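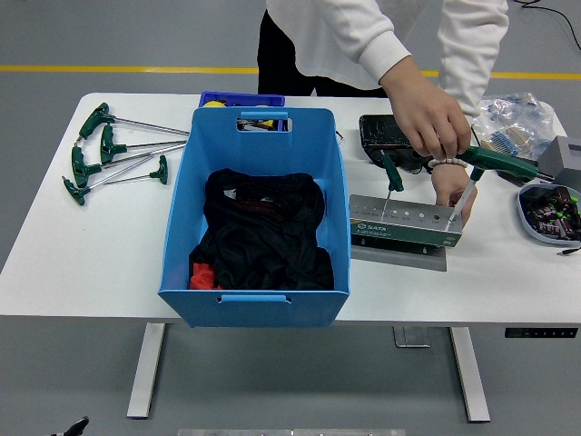
Open day at the Gedell tool works

We drove out to Gedell in July for the winter open day at the Teixeira works, which makes garden and orchard tools and has done so on the same block for a long time. The gates opened at 9 am. Parking was in the paddock across the road and cost nothing, though it was soft near the fence and I would not take a low car in there after rain.

You sign in at a table inside the front office and get a sticker with a group number on it. We were in group 8. Tours left every twenty minutes and went for a bit over an hour. Closed shoes are a must. A woman ahead of us had sandals on and was lent a pair of rubber boots.

The forge

The first stop was the forge, the oldest building on the site, with a saw-tooth roof and a brick floor. Only one of the two hammers was going. They were making the heads for a narrow digging hoe sold under the Stilulero name. A bar goes into the gas furnace, comes out orange, and is under the hammer within a few seconds. The operator turned each piece by hand with tongs and did not seem to be in any hurry. Ear plugs were handed out at the door and you do need them. The guide had to wait until we were outside again to take questions.

Someone asked how many hoe heads they make in a good week and the answer was 2000. Most go to nurseries and market gardens. The hardware chains stopped taking them a few years ago and the company says it has not missed the business much.

Handles

The handle shop is across the yard. It smells very good. Spotted gum arrives already sawn into squares and is stacked under cover until the moisture is right. A copying lathe does the rough shape, then a belt sander, then a tank of linseed oil. Rejects are thrown in a bin by the door and visitors could take them for a gold coin. I took two, one for tomato stakes and one to replace the handle on an old rake at home. The rake one was too thick at the end and I had to plane it.

The blade for pruning saws is not made here any more. It comes in as strip steel, already toothed, and is cut and set on site. I asked why and was told the tooth grinder wore out and a new one could not be justified.

Assembly and repairs

Secateurs and loppers are put together in a newer shed with heating, so our group slowed down a fair bit at this point. The benches run under the windows. Each pair of secateurs is closed on a sheet of paper before it is boxed, and if the cut is ragged it goes back.

The repair counter is at the far end. Teixeira will service anything it has ever sold, and a blade, spring and clean costs $76 for the large loppers, return post included. That is more than I expected, but a new pair is well over twice the price. They had a lopper on display that had been in for repair five times, with the job cards pinned up beside it. Spare springs and bolts were for sale by the packet. I bought a set for my own secateurs, which have been stiff since last summer.

Old catalogues

The upstairs room in the office is set up as a small museum. It holds catalogues, a wages book, some wooden patterns and a wall map of the district showing the orchards that used to buy from the works. Most of those are housing now. The best item is a Fedorar fruit ladder, numbered 2523 on the bottom rung, made when the firm still had a ladder shop. It folds flat in a way I could not work out, and the sign asks you not to try.

Food and other details

The local fire brigade had a barbecue going near the loading dock. Sausage in bread, with or without onion, and a vegetarian patty that had sold out by noon. Tea and coffee were in the lunchroom. There were toilets in the office block, one of them accessible, but the stairs to the catalogue room have no lift and the yard is gravel, so it would be hard going with a wheelchair or a pram.

Children under ten are not allowed in the forge. They can do the rest of the tour, and there was a table with seedlings to pot up while they waited.

The seconds shop closes at 2 pm, an hour before the gates, and we only just made it. Hand trowels were half price. Bring cash, as the card machine kept dropping out.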